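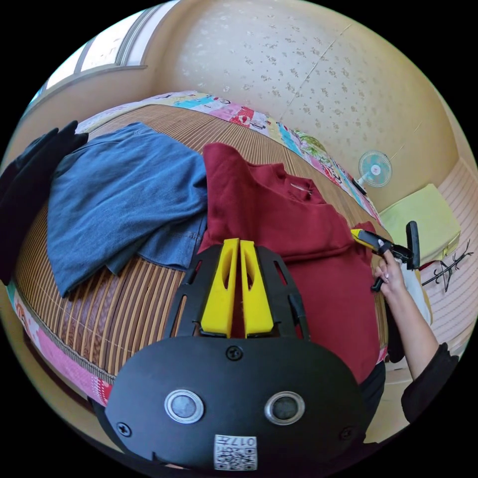 Can I leave a bamboo mat on the bed while I sort and fold laundry on top of it?
Leave it on if the slats lie flat and the mat covers the spot where you fold. Take it off first if any slat is split or lifting, and check the binding at the edge before you put knits on it.

Ticket: bamboo bed mat, snagging
Product: Jasmont woven mat, double
Opened by: Naledi Mabaso
Handled by: Till Sperling, Bridcombe Home Support
Status: closed

Naledi Mabaso, 8:10 a.m.
I've had the mat since September. It stays on the bed on top of a patchwork quilt and I do all the folding there. Jeans and other denim are fine. Thin T-shirts catch on something and I now have pulled threads in two of them. I can't see a broken slat. The mat also slides toward the foot of the bed when I drag a pile across it.

Till Sperling, 9:25 a.m.
Please try the following and write back.
1. Clear the clothes off and turn the mat over. Look at the ends of the slats as well as the faces.
2. Pull an old nylon stocking over your hand and run it across the mat, first along the slats and then against them. Mark any place it catches with a bit of tape.
3. Smooth the quilt underneath. A ridge of batting or a thick seam can push one slat above the next.
Don't sand anything yet.

Naledi Mabaso, 11:40 a.m.
Stocking caught in 2 places, both near the long edge. One is a slat end poking out past the stitching. The other is a tiny splinter I would never have found by eye. Quilt was bunched under that side. Flattening it helped a little but the splinter still catches.

Till Sperling, 1:05 p.m.
Splinter: rub with 320 grit paper, along the slat only, then wipe with a barely damp cloth and let it dry flat. Slat end: push it back under the stitching with a blunt knife. If it comes out again, trim it with nail clippers and sand the cut.
For the sliding, put a cotton sheet between quilt and mat and tuck the sheet in on both sides. Lift piles instead of dragging them.

Naledi Mabaso, 5:30 p.m.
Sanded and trimmed. The stocking runs clean in both directions. Sheet is on and the mat stayed put through one load. Is there a fix for the pulled threads?

Till Sperling, 5:50 p.m.
Work them through to the inside with a fine needle. Don't cut them. Closing this one, reply here if it starts catching again.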